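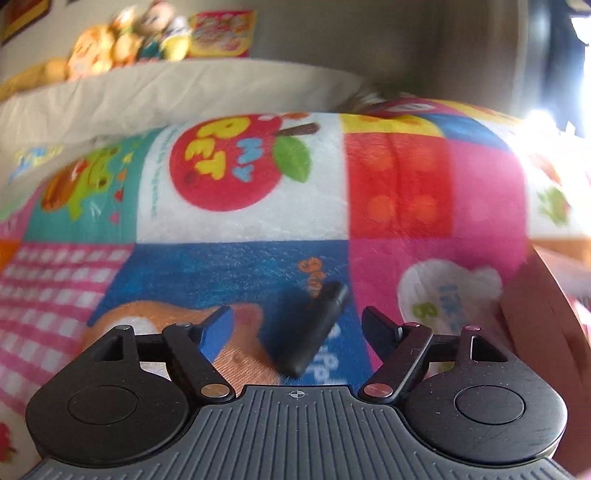
The playrooms at the Metholm family center have been tidied by hand since the center opened, and the work has always fallen to the staff on the closing shift. In April our management agreed to take part in a trial with Brameo, which is preparing a tidying robot for nurseries and similar settings. The robot learns from recordings of people doing the same work with a gripper held in the hand. A small black block picked up over a play mat crowded with cartoon animals and lettering is a typical task, and the busy pattern of the mat is one of the matters on which the developers asked for as many recordings as possible.

I write as the person responsible for staffing at the center, and I wish to set down what the trial has meant for the people who work here. The views are my own.

Our closing staff have so far completed 1,523 recorded pickups, in sessions of 25 minutes. The sessions are paid at the ordinary rate and entered on the schedule as a separate duty. This was agreed at the request of Austra Urbonaitė, who has led the closing shift for several years and who objected to the first proposal, under which recording was to be done during normal cleaning. She was right to do so. Picking up a toy with the gripper takes longer than picking it up by hand, and the rooms must still be ready for the morning.

The physical side of the work deserves mention. Tidying at floor level is hard on the knees and back, and the gripper does not change that at present. Several employees reported sore wrists in the first sessions. We now limit each person to two sessions per shift, with a change of duty between them.

The question raised most often at staff meetings concerns hours. Management has confirmed in writing that no closing hours will be reduced during the trial. What will follow the trial has not been decided, and I have told my colleagues so. Some would gladly hand over the floor work and spend the time on meal records and conversations with parents at pickup. Others regard the last hour of the day, when the rooms are quiet, as the best part of the job, and do not wish to share it with a machine. Both positions have been recorded in the minutes.

Brameo will present its first results to the staff before the summer schedule is issued. Questions for that meeting may be left in the folder at the front office.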